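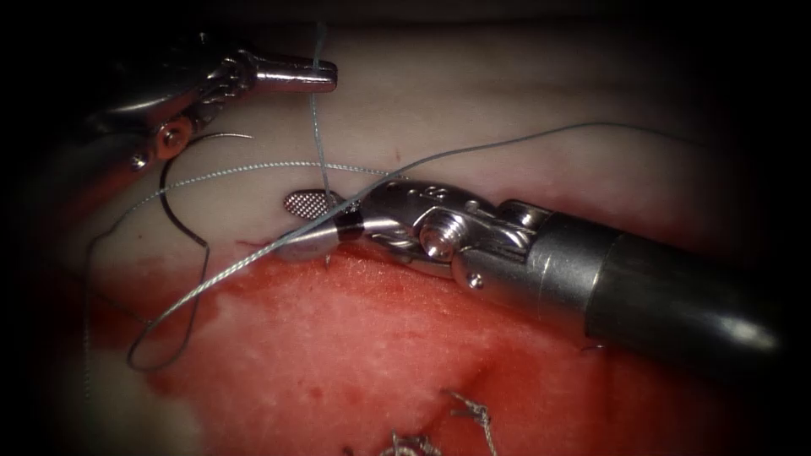 The Long Way Round the Ward: A Talk with Viorica Buzatu

Print | E-mail

By Hugo Nieto

Viorica Buzatu had the coffee on before I got my coat off, and there was a plum cake on the table that she insisted was left over, although it hadn't been cut. She worked nights on the surgical recovery ward at Ovari for 20 years, retired in April, and still wakes up at two in the morning wondering who needs a blanket.

"You don't turn that off," she told me. "My husband says I walk around the house checking on the furniture."

She grew up in Sevar, the second daughter of a baker, which she thinks explains the hours. Her father was up before everybody, and as a girl she liked to sit with him while the first loaves came out, neither of them saying very much. When she started nursing she asked for nights right away, and the head nurse, a Mrs. Ciobanu, looked at her as if she had asked for a pay cut.

"She gave me one month. She said, 'You'll be back at my desk crying for days.' And I did go back to her desk, but it was to ask for a better lamp!"

I wanted to know what people are like on the first night after an operation, and she took her time answering, turning her cup around on its saucer. Mostly, she said, they are polite. They don't want to ring the bell. They lie there thirsty and sore and worried about the dog, and they wait for somebody to come by so that it won't feel like asking.

"So I came by. I had a loop I walked, the long way, past every door, and I wore shoes that squeaked a little. The young ones all wanted quiet shoes. I said no, let them hear you coming. Then a person has time to decide if they are awake."

She remembers a man of 57, a bus driver, who was far more frightened of his first walk down the hall than he had been of the surgery. They went as far as the window and back, very slowly, and he told her every stop on his route while they did it. The next night he wanted to go again, and she got the same route in the other direction.

Her one complaint is about food. Supper came at five, breakfast at seven, and in between there was a long stretch with crackers in it. She kept a jar of her own plum jam in the staff refrigerator, and for anyone whose chart allowed it, she made toast.

"Around 60 jars, one year. My sister picked, I stirred. Toast at four in the morning, that is when people start talking about going home."

She has been asked to come back and speak to the new nurses, and she is thinking it over — she doesn't care for microphones. In the meantime she wrapped up half the cake for me and walked me to the gate, in the shoes, which do squeak.

Print | E-mail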